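**Gripper won't settle on a height above the counter in my simulator**

Posted by Agnes Bakke, February 2025

I'm building a small arm in the shared workshop at Natbridge. The real one is still in parts, so for now I run everything in a simulator at home and view it from a camera mounted at the wrist. The plan is to get a pick-up routine working there before I bolt anything down.

My trouble is the approach. The script tells the hand to stop 30 mm short of whatever it is meant to grab, and it stops somewhere else, a different place each run. I have been through the joint limits twice. The fingers open and close when I ask them to, and the base stays put.

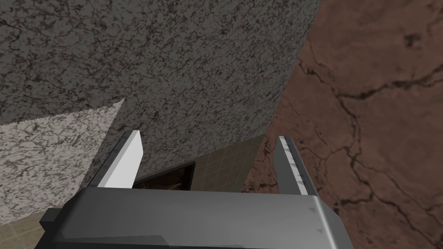

My guess is the depth estimate, which I get by matching points between views. I downloaded a free kitchen set and left all the stone textures as they came. With the fingers open, the gray speckled surface takes up most of what the camera gets, and there is reddish-brown marble down the right side. The only plain regular thing is a bit of tiled floor between the fingers, and that is a long way off. Could the speckle be throwing the matching off, or should I be looking at the wrist transform? I'd like to keep the textures if I can.

**Rustad**

Check the transform first. Put a plain cube at a known spot, tell the arm to go to it, and read the tool position out of the simulator without using the camera at all. If that number is wrong, your textures have nothing to do with it.

If it's right, go on to the matching. Fine speckle that looks the same everywhere gives you plenty of points and a lot of bad pairs. I had 3,000 matches on a stone floor once and only 68 were any good. Turn on texture filtering in the renderer too. Jagged edges crawl when the camera moves and the matcher picks them up as corners.

The pale marble in your view has one of those, a stair-stepped edge running up at a slant. I'd mask it out while you test.
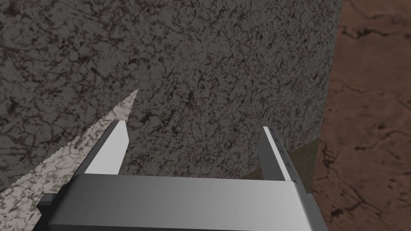

Vidar Bakke thinks the camera is simply too close for stereo at that point and would stop using depth for the last stretch – take one good reading farther back, then move in on the joint encoders alone. I've done it that way on a real arm and it held up fine, as long as nothing bumps the part.

**Farkora**

just use a different kitchen. I swapped mine for flat colors and it worked

**Stedurano**

Flat colors will give the matcher almost nothing to hold on to, so I wouldn't go that way unless you switch to the simulator's own depth output. Most of them have one and it's usually a single setting. Compare it with your estimate at 4 distances and write down the error for each. An error that stays the same points to the transform. One that jumps around between runs is the matching.

Also check what units the kitchen set was made in. Mine came in at the wrong scale and I lost an evening to it.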